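4.2 Redistribution of Manual Work at the Box Preparation Station
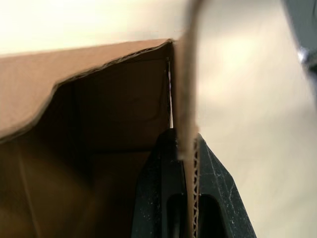

Figure 3. Wrist view at the Kenodby station: gripper holding an upright piece of corrugated cardboard beside the box interior.

Before the arm was installed, box preparation at the Kenodby site was treated as unskilled work and was not described in any written procedure. Operators opened the carton, pulled the flaps clear, checked the inside, and passed it on to the packing line. Interviews carried out by the second author in November showed that this short sequence contained several judgments the operators no longer noticed making. The most frequent concerned the state of the board. A person handling a flap feels at once whether it has gone soft and shifts the grip without stopping. The arm depends on where its fingers close. In Figure 3 the jaws hold the upright piece by its exposed corrugated edge, with the fluting visible between the two liners, while the edge of the nearby flap runs in a wavy, slightly crushed line. Operators at Kenodby came to call such flaps "tired" and learned to look for them upstream of the cell.

The result was a shift in where attention was spent. Of the 3389 cartons logged during the observation period, 239 were stopped by the arm's controller and handed to a person. In the manual process there was no equivalent event, as a damaged carton was either straightened or thrown aside and left no record. After installation each stop produced an entry, and the operator on duty was required to select a cause. Damaged board was selected in 55 cases. The remaining stops were assigned to supply errors, misplaced cartons, or "other." We treat the last category with caution. Two operators told us that they used it whenever the line was behind, and the log does not allow these entries to be separated from the rest.

Staffing at the station fell from two positions to one per shift. The displaced position was moved to Trarnurcombe, the outbound area, and no contracts were ended. The person who stayed at the station reported less strain in the hands and wrists, but also longer periods of standing with little to do, broken by stops that had to be cleared quickly. Keyvan Hassanpour, shift lead at the time of the study, compared the work to minding a gate. Anselmo Frota, who had worked the manual station longest, objected to the cause menu in particular. In his view it asked operators to explain a failure they had not been in a position to see, the carton having often been moved by the time they reached the cell.

This objection led to a change in practice. Wrist views such as Figure 3 were made available on the station display, and operators were asked to consult them before selecting a cause. They can show the condition of an edge close to the fingers, but at this range a held piece may be strongly blurred along much of its height and hide part of the box behind it. Operators therefore continued to walk to the cell for most stops. We did not measure the time this added. The later installation at Zornham kept the display and dropped the requirement to consult it, and the cause menu there was replaced by a free text field.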